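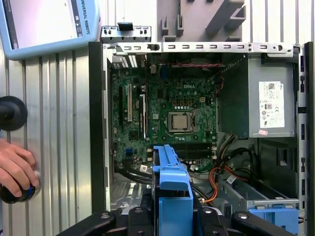
Giving an old desktop computer a good clean

Every April I do the big tower under the desk, and every April I wonder why I left it so long. Switch it off at the wall, pull out the lead, and carry it to a table with good light and an old towel on it. Ours came second-hand from a shop in Pruladville and weighs more than it looks, so do bend your knees!

A soft paintbrush is the best tool I know for this, an ordinary one inch decorating brush kept for nothing else. Work from the top down, gently, and hold the fan blades still with a finger while you brush them. I never use the vacuum cleaner inside the case, though I do keep the nozzle nearby to catch whatever floats out. 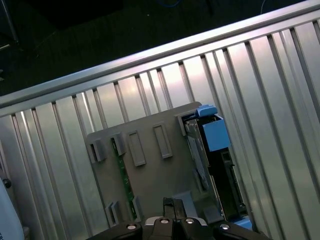

Filters, if yours has them, can be washed in warm water with a drop of washing-up liquid (I use the Grokar one, which doesn't leave a film) and then left on the airer overnight. Don't be tempted to put them back damp, however keen you are to check your emails.

Small parts and screws

I keep 8 little jam jar lids for screws and line them up in the order things came out. Going back together, I just work along the row the other way. It sounds fussy, I know, but it has saved me many an evening on my hands and knees with a torch.

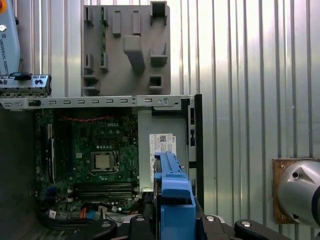

Ribbed metal behind an open computer.

Stubborn grime on the outside of the case comes off with a barely damp cloth, and cotton buds are lovely for the corners and round the buttons. Spray the cloth and never the computer.

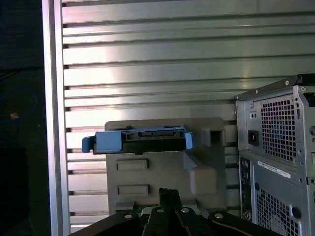
Before the lid goes back on, have a last look for loose leads and stray bristles, and give the desk underneath a wipe too while you've got the chance. Mine had a biscuit under it.

Last updated Dec 15, 2018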